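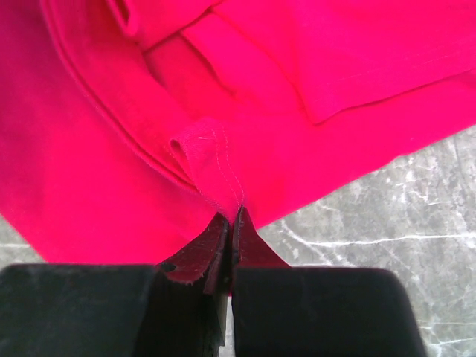 A gripper holds a pink garment by a small tab of fabric during folding work at Tultent.

TULTENT WORKERS' GROUP ASKS FOR PROOF BEFORE MORE FOLDING ROBOTS ARRIVE

The group representing folding and packing staff at garment handler Tultent today questioned company plans to add eight Flulo robot stations in August.

Management says the machines will take over "dull work" and free 30 people for better jobs. It has yet to describe one of those jobs in writing.

"I've heard the word 'free' a lot this month," said Ruaridh Haldane, spokesman for the group. "Free to do what, and at what hourly rate? The robot picks up a pair of pants. Fine. Somebody still has to pull the bad folds, and that person's target went up."

Figures shared with staff put the trial at 2,089 garments, of which 685 were refolded by hand. Flulo's local installer, Riter, calls this a normal start. The group notes that the refolding hours were left out of the savings estimate.

Members do not oppose the stations. Several with sore wrists would welcome them. They want refolding time counted, written job descriptions, and no change to targets until both are done.

Tultent management has agreed to meet at the Bhutto Road site. No time has been set.

Contact: Ruaridh Haldane, Tultent Workers' Group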